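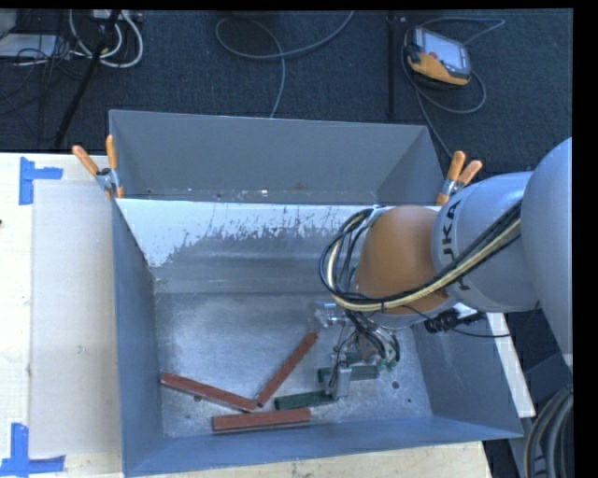
An Open Day at the Prutel Works, Salirby

26/10/2024

I have a weakness for open days. Give me a parking lot with a hand-lettered arrow, a tent with coffee in it, and a building I would normally only drive past, and I'm happy until they lock the doors. So when a flyer for the Prutel works turned up in with my electric bill, it went straight onto the refrigerator, and last Saturday I drove over to Salirby with a sandwich and my better shoes (a mistake, the yard was all puddles).

Prutel does sorting and packing for other companies. Small parts come in from one place, get put into the right bins in the right mix, and go out to somewhere else. I realize this doesn't sound like much of a day out, but I've spent enough hours with coffee cans full of mixed screws to have real respect for people who put things in their proper place for a living!

We went around in groups of 16, and mine started in the long hall they call Serrano, after the street it used to face. The racks there go up much higher than I had expected, and a board by the door said the hall has 3,614 storage places, with 2,983 of them filled that week. Our guide let us read the board for ourselves and then waited very kindly while two boys in our group worked out the difference on their fingers and a phone.

After that came the bins, and I'm afraid I held everybody up. I love a good metal bin. The big gray one I liked best stood open by a pale wooden tabletop, and its floor was scuffed all over, the way an old baking sheet gets. Lying in it were bars in two colors, a reddish brown and a very dark green, and the reddish ones had come to rest at all sorts of angles, with two of them making a wide V. I thought the colors looked handsome together against that worn metal. My grandmother had a kitchen floor in nearly the same pair, and I stood there thinking about her pantry for longer than I should have.

The packing room, Kelia, was the liveliest stop. They had set out six tables where visitors could try filling a carton themselves, with paper and dividers and a little scale at the end. It is much harder than it looks. My first carton rattled, my second wouldn't close, and a girl of nine or ten at the next table finished hers so neatly that the staff put it up on the shelf for people to admire. Mine went quietly back into the pile.

Lunch was soup in the canteen, tomato or pea, and a roll. The pea was very good. I'd brought that sandwich for nothing, so I ate it in the car later on with the heater running and the leftover half of a cookie from the tent.

A few practical things if you're thinking of going. The next open day is in November, and the flyer says you can just turn up, although the line for the first tour was already past the gate when I got there. Wear flat shoes you don't mind getting muddy. Strollers can manage the Serrano hall, but there are steps down to Kelia. Parking is free in the field behind the works, and the coffee is better before eleven.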